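Hisska project notebook
16 December 2024
Entry: O. Danladi. Comments in the margin from Catríona R., typed in where she left them.

Lid task again. We said in August that the organizer would be the easy one and the cable bag would be the hard one. I'd like that struck from the plan, or at least initialed by whoever wrote it (me, I think).

Setup same as last entry. Organizer on the wood table, hand-held gripper, one person driving and one writing. Fingers are the second print, the ones with the two small holes near the top. Catríona retightened the linkage before we started and says the play is gone. I can still feel some at the tips when I squeeze hard. She says that's my wrist.

Ran 27 demonstrations. Kept 13. I know the course handout says to keep everything and let the training sort it out, but in most of the rejects I was visibly fishing for the rim, and I don't see what a policy learns from watching me fish. CR: "It learns to fish. Which it will need." Fine, they're in a separate folder and not deleted.

Main trouble is the grip on the rim. The lid is smooth, curved at the edge, and you only get the very top of the fingers on it. If the approach is a little low the tips push the lid up without pinching anything, and from behind the gripper the two cases look nearly identical. I had to ask Catríona several times whether I was holding it or just propping it.
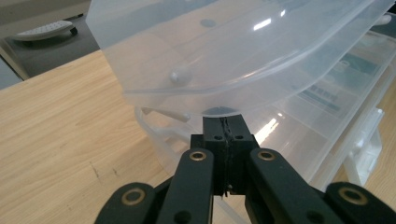

Fingertips at the lid rim, organizer behind. Glare on upper right of lid.

The glare bothers me more than the grip. Clear lid over a clear box, and the overhead lights land on both. The Vilumer notes say their tracker handles "shiny household objects," and I would like to know which ones, because ours lost its place on 2 of the kept runs as soon as the lid came across the view. Both recovered. I don't trust a recovery I can't explain, so those are flagged.

Things to try, in order of how much I believe in them:

Tape on the rim. Would help, and is cheating if we then claim it works on a clear lid. CR wants to do it anyway for one batch as a comparison. OK, one batch.

Softer pads. The McGrath team swears by them. The McGrath team also demos with a cardboard box.

Turn off the lights over the table. Not tried, the switch does the whole room and the other group was soldering.

Start with the organizer turned so the latches face the driver. Might be worth something, might only feel better.

Battery of the handle was at 47 percent when we packed up, so the "lasts all day" line in our own slides needs changing before the Arkulbridge round.

On that round: I'm still against promising the lid. The rules give credit for a task completed from start to finish, and closing the latches is part of it, and we haven't recorded one latch. CR thinks we can do lid only and word it carefully. I think the judges have read careful wording before. Left open.

Next session: tape batch first, then the same number without tape, same driver for both. Catríona drives, I write. Somebody bring the short screwdriver back.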